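Notebook, fabric finishing bench
June 16, 2025

Continuing the crease recovery work on the shirting cottons. Last entry stopped at the conditioning step. The humidity cabinet has been fixed since then and held its setting all night, so I went ahead with the Cekham cloth this morning.

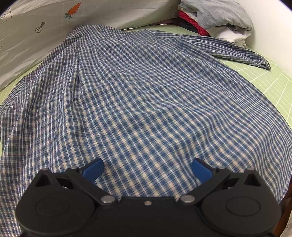
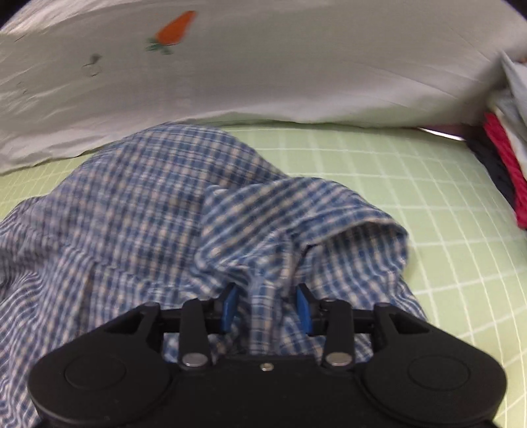
The question for this round is whether a yarn-dyed check recovers from creasing any differently than the plain white from the same mill. Maj-Britt Bråten thinks it shouldn't, if the yarn count and the finish match, and I agree on paper. The trouble is reading it by eye. On a small blue-and-white check like the shirt on the green sheet, a soft fold bends the lines of the pattern and looks deeper than it would on plain cloth. A grader who isn't used to checks will mark it down. For that reason I'm going by the recovery angle only and leaving the visual grade blank until we have someone who has graded checks before.

Specimens. Cut warp and weft strips from both cloths, well in from the selvage. Strips folded face to face, loaded under the 2 kg weight for the usual time, then moved to the holder with tweezers. Kept fingers off the fold. The Bergmann timer is running slow again, so I used the wall clock. Someone should order a battery or throw the thing out.

Results so far. Plain white, warp direction, came out a bit better than in February, but the room was drier then and I would not make anything of it. Weft about the same as before. Check, warp direction: the first strips were close to the plain. Then one strip barely opened at all. Pulled it and found I had cut it across an old fold line from the bolt. Discarded and noted on the sheet. I need to steam the bolt ends flat before cutting next time, or just waste the first stretch of cloth.

Weft strips of the check are still in the cabinet. Will read them after lunch and add them below.

Finish. The label on the Cekham roll says resin treated but gives no level. I wrote to Skastum, who sold it to us, under order 903. They answered that the mill changed the recipe over the winter and they don't have the new sheet yet. That could matter more than the dyeing. If the two cloths were finished on opposite sides of the change, the whole comparison is off. Asked them for the finishing date of each roll. Until that comes back, treat everything above as provisional and please don't copy the numbers into the Wekmont report.

Washing. Half the strips go through a wash cycle before the second reading. Settings as on the card taped to the machine: 40 was crossed out and 45 minutes written over it in pencil, which I take to mean the cycle length and not the temperature. Could whoever changed it please initial it. I ran a short load with scrap cloth to check, and the program did finish in 45. No softener. Dry flat on the mesh, not on the line, as the pegs leave a mark that shows up in the reading.

Small note on the holder. The spring clip on the left side has lost its tension and lets the strip slip a little if the bench is bumped. Bent it back with pliers. Seems to hold. Readings before the repair are marked with a dot in the margin.

After lunch: weft strips of the check read. Close to the plain, slightly lower. Spread between strips is larger than the difference, so no conclusion. Maj-Britt repeated two of them on her own and got the same angles within reading error.

To do:
steam and recut the check, warp direction
chase Skastum for the finishing dates
new clip for the holder
find out who changed the wash card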